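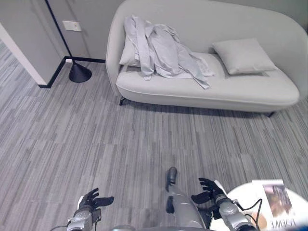
Protokoll der Mitgliederversammlung des Nachbarschaftsvereins Prarell vom 5. Juni 2025. Die Sitzung wurde kurz nach halb acht vom Vorstand eröffnet, der alle Anwesenden sehr herzlich begrüßte und sich über die vielen neuen Gesichter freute, die trotz des schönen Abends den Weg zu uns gefunden hatten. Die Einladung war fristgerecht verschickt worden, die Beschlussfähigkeit wurde festgestellt, und die Tagesordnung wurde ohne Änderungen angenommen. Zum Protokoll der Januarsitzung gab es nur den Hinweis, dass der Lesekreis dort versehentlich unter »Ausflüge« aufgeführt war. Gleich zu Beginn entspann sich eine lebhafte Unterhaltung über die künftige Leseecke, und für die Sitzmöbel wünschten sich mehrere Mitglieder etwas in der Art des hellgrauen Polstersofas mit der geschwungenen Lehne, das auf kurzen dunklen Füßen steht, so dass man darunter auch noch saugen kann. Andere hätten lieber einzelne Sessel, weil man beim Vorlesen doch gern im Kreis sitzt. Entschieden wurde darüber noch nichts.

TOP 2: Bericht aus der Bücherstube
Die Bücherstube in der Medranogasse wird erfreulich gut angenommen, besonders am späten Nachmittag, wenn die Eltern mit den Kindern vom Spielplatz herüberkommen. Die Regale sind voll, und der Vorstand bittet ganz lieb darum, vorerst keine Kisten mehr vor die Tür zu stellen, auch nicht mit den besten Absichten. Romane und Bilderbücher sind weiterhin willkommen – Lexika und alte Steuerratgeber leider nicht mehr. Wer größere Mengen abgeben möchte, meldet sich bitte vorher per Mail.

TOP 3: Kasse und Zuschuss
Die Kasse wurde geprüft und in bester Ordnung befunden, wofür es warmen Applaus gab. Der Förderantrag bei der Stiftung Zadix ist bewilligt, wir bekommen 3000 Euro für die Einrichtung der Leseecke. Das Geld muss noch in diesem Jahr ausgegeben und mit Originalbelegen abgerechnet werden. Auf Nachfrage wurde erklärt, dass auch Lampen und ein Teppich darunter fallen, Getränke dagegen nicht. Die Versammlung entlastete den Vorstand bei zwei Enthaltungen.

TOP 4: Sommerfest
Das Fest soll wieder im Hof stattfinden, mit langer Tafel, Bücherflohmarkt und, wenn es sich einrichten lässt, der Bläsergruppe aus Muten, die im vergangenen Jahr so viel Freude gemacht hat. Es sind 80 Stühle zu leihen. Über den Kuchen wurde ausführlich gesprochen: Es bleibt dabei, dass jeder mitbringt, was er gern backt, und dass an jedem Blech ein Zettel mit den Zutaten steckt. Die Standgebühr beim Flohmarkt beträgt 5 Euro, Kinder verkaufen umsonst.

TOP 5: Verschiedenes
Der Wasserhahn im Hof tropft weiterhin, die Hausverwaltung ist verständigt. Angeregt wurde ein Vorleseabend für Erwachsene in der dunklen Jahreszeit, was auf viel Zustimmung stieß; eine Liste mit Textwünschen hängt ab sofort neben der Garderobe. Ein im Frühjahr liegen gebliebener Regenschirm mit Holzgriff kann dort ebenfalls abgeholt werden.

Die Sitzung endete um Viertel vor zehn. Die nächste Versammlung findet nach den Sommerferien statt, die Einladung geht wie gewohnt allen per Post oder Mail zu.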